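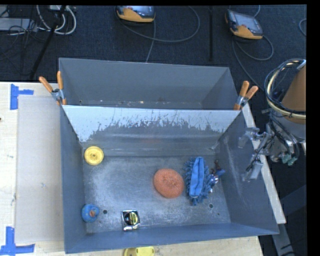 The pick bin with today's odds and ends in it, arm parked off to the right.

Thursday nights are robot nights at my place now, and I've been promising a proper post on the teaching side of it for ages. I've written plenty on the build (too much, probably, judging by the emails) and hardly anything on the part I enjoy most, where I sit down with a remote and show the arm how to pick something up.

The job I'm teaching is dead simple to say out loud. Stuff goes in the front bin, the arm picks it up one item at a time and puts it in the rear bin. I call the whole project Tawhiri, and the arm-driving software on my laptop is called Hedix. Both names were picked late at night and I've stopped trying to defend them.

A demonstration goes like so. I hit record, drive the gripper over the bin, come down on an object, close, lift, carry it across the divider, let go, and come back to the start. Hedix saves the joint positions and the camera view the whole way through. Then I do it again. And again! My target for this bin is 500 demonstrations before I train anything, and at 27 a night on a good night you can work out for yourself why I started making tea in a thermos.

The mix of objects matters heaps. For the first month I used nothing but wooden blocks and got very cocky, because blocks are lovely. They sit flat, they have parallel sides, and if you're a few millimetres off they just shuffle over and let you grab them. So now I raid the kitchen and the shed. The tape measure is a good honest object, solid and squarish, though the chrome edges throw reflections that the camera hates. The yellow disc lies so low to the floor that I have to catch it by the raised rim, and I've had to slow my approach right down for it.

Then there's the squishy stuff, which I love. The copper scouring pad is brilliant practice. You can grab it nearly anywhere, but if you squeeze the way you'd squeeze the tape measure it bunches up and comes out of the gripper at a funny angle. The blue chenille duster is worse and better at the same time. Go for the tufts and you come up with a few noodles and the rest dangling. Go for the smooth strip along the middle and it folds over nicely and travels well. I must have done it wrong for two evenings straight before I noticed I was always reaching for the tufts out of habit, and of course the model had picked up exactly the same habit. I threw out 13 demos and did them over.

That's the part that gets me every time - it copies me, bad manners included. I used to hover above an object for a second or so while I made up my mind, and the first trained version hovered too, over everything, like a bloke choosing a doughnut. These days I look at the bin, decide, and only then press record.

I've tried the other way as well, moving the arm by hand with the motors relaxed. It's a beautiful feeling and I'd recommend it to anyone for big sweeping motions. For bin work I found my own arms were forever in the camera's view, and it's hard on the shoulders when you're leaning over a table. The remote took me nine sessions to get comfortable with and I wouldn't go back. Your fingers learn it, much like learning to reverse a trailer.

A few notes for those of you setting up something similar.

Fix your bins down. I have orange-handled spring clamps at both ends of the edge between mine. Before that, a slightly low carry would bump the rear bin, and every demo after it was recorded with the bins in a different spot.

Mark the table too. I use blue tape. It's cheap, it peels off without a fuss and it tells you straight away if something has crept.

Put things hard up against the wall on purpose. It's tempting to keep everything in the middle where the picking is easy, but objects roll and slide wherever they fancy, and the corner picks are the ones the model will be short of. The scrapes on the inside of my bin are how I paid for that lesson.

Keep the flubbed grabs where you recovered neatly. I used to bin the lot. Now, if I miss and then go back and get it cleanly, it stays in, and the arm has become much better at having a second go.

Next on the list is training on the full set, and I'm hoping to have that done by November. If it goes well I'll put up the settings along with the list of objects, and if it goes badly I'll put up the blooper reel. Send me your suggestions for awkward things to put in the bin! Nothing sticky, please, and nothing that was alive.

Posted 1 August 2019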